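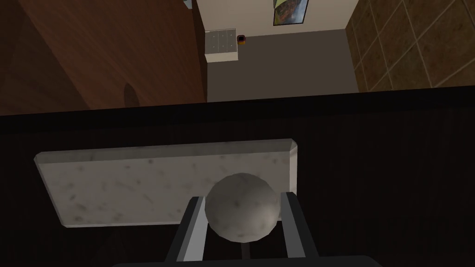 Robot Manipulation Lab, Handout 3
Good practice for grasp and place trials in simulation
Instructors: Hanna Zalewska, Bogdan Lis
Revised 01/09/2023

Read this before you book time on the Tikum machines. The rules apply to every trial you submit for a grade, including the practice set. They are mostly the same rules we use on the hardware bench in the second half of the course, so it pays to get used to them now.

1. Before a trial

Load the scene from the course folder. Do not use a scene you saved earlier, even if you think nothing in it changed. Check that the object list in the scene file matches the object list in the task sheet.

Write down the random seed, the software version and the friction values in your log. A trial with no seed in the log can't be repeated and will be marked as missing.

Set the gripper force limit to the value in the task sheet. Students often leave it at the default from the previous exercise. A high limit hides a bad grasp because the fingers will hold almost anything.

2. Grasping

Approach with the fingers open wider than the object. Close only when the arm has stopped.

For a round object, the two contact points should be on opposite sides and level with the center. With a ball between two flat fingers the contact patch is small. If you close above the center line, the ball is pushed down and out. If you close below it, the ball rides up. Either one counts as a failed grasp, even when the ball stays in the hand long enough to lift.

After closing, hold still for 300 simulation steps before you lift. If the object drifts during the hold, open, back off and start the approach again. You may do this up to 3 times in one trial. After that the trial ends and is logged as a failure.

Do not attach the object to the gripper with a fixed joint. Some of the older Plindton tutorials do this. It is not allowed here.

3. Moving and placing

Keep the carried object clear of everything else on the table. Touching a slab, tray or other fixed item on the way counts as a collision and must be logged with the step number.

Stay over the table. If the object falls off the edge, stop the trial. Do not reset the object by hand and carry on.

Speed limit while carrying: 70 percent of the joint limits in the config file. Slow down further for the last part of the descent. Open the fingers only after the object is touching the target surface, then back away along the line you came in on.

4. The wrist camera

Use the default camera pose. The fingers are meant to be in view. Don't move the camera to get a cleaner picture of the object, and don't crop the saved images.

Background furniture, wall tiles and pictures change between room sets. Your detector must not depend on them. We grade on rooms you have not seen.

5. Logging

One log file per trial, named with your group number and the trial number. Keep failed trials. A group that hands in only successes will be asked for the rest, and the whole set waits until we have them.

A trial that runs past 600 steps after the lift is a timeout. Log it as a timeout and not as a failed grasp, as the two are scored separately.

6. What to hand in

Config file, all logs, and one page on your failures: what went wrong, how often, and what you changed. Plots are optional. Upload to the Flalel folder for your section by the end of January.

Questions about the scene files go to Bogdan Lis. Questions about grading go to Hanna Zalewska.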